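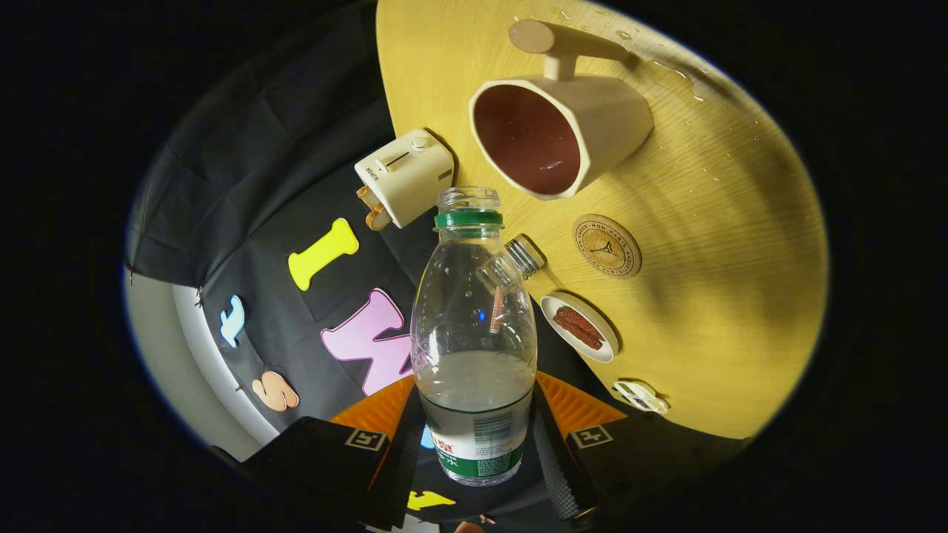
3.2 Collecting the pouring and handling examples

Our learning system is only as good as the examples we feed it, and for the Nilline set we wanted those examples to come from ordinary people moving ordinary things in the way they would at home. Each contributor was given a hand-held gripper with a camera mounted on it, a few minutes to get used to the feel of the fingers, and then a good deal of freedom. We found early on, in our pilot at Bernley, that transparent objects were where the older model fell down most often, and so we leaned on them heavily in this round. A clear bottle like the one in Figure 2 is a hard case in several ways at the same time: the body lets the background through, the ridges bend whatever is behind them (note the thin orange streak running up the inside), and the shallow layer of liquid near the base gives only a faint hint of how full the thing is. The square markers on the two black fingers stay in view on either side of it, and from these we recover the opening of the gripper in each frame, even when the outline of the bottle itself is nearly lost.

Figure 2. A grasp on an open, mostly empty plastic bottle, seen from the gripper's own camera. The tabletop holds other objects from the kitchen set, among them a mug on its side, a toy toaster, a small glass jar and a cork coaster.

We asked every contributor for 80 recordings, split over 2 sittings so that tired hands would not shape the data too much. A recording starts when the fingers are open and clear of the target, and it ends when the target has been let go and the gripper has moved away. In between, we said very little. Some people like to come in low and close on the base of a bottle, others go for the middle, and a few turn their wrist in a way that none of us would have thought to write into an instruction sheet. We are fond of this variety and have kept all of it, apart from recordings in which the markers were hidden for so long that the finger positions could no longer be filled in with any confidence.

The layout of the table deserves a word too, as it took us longer to settle than we like to admit. In the first version, written in June, we placed every object upright and well apart, and the model trained on those recordings did nicely on tidy tables and poorly on everything else. The Skunow layouts, which replaced it, allow things to lie on their sides, to crowd one another, and to sit close to the table's edge. We also stopped wiping up small drops between recordings. Bright spots on a wood surface can look a lot like the highlights on clear plastic, and a system that will one day work in somebody's kitchen had better get used to them (we certainly had to!).

After filtering, each object class holds 300 recordings for training and 200 for testing, with no contributor appearing in both. The wide lens bends straight edges quite strongly toward the rim of the view. We tried flattening the frames before training and went back to the raw ones, mostly out of a wish to keep the outer part of the view, where the neighboring objects tend to be. The Võ encoder described in Section 3.3 takes these raw frames as they are, together with the finger opening and the estimated camera path.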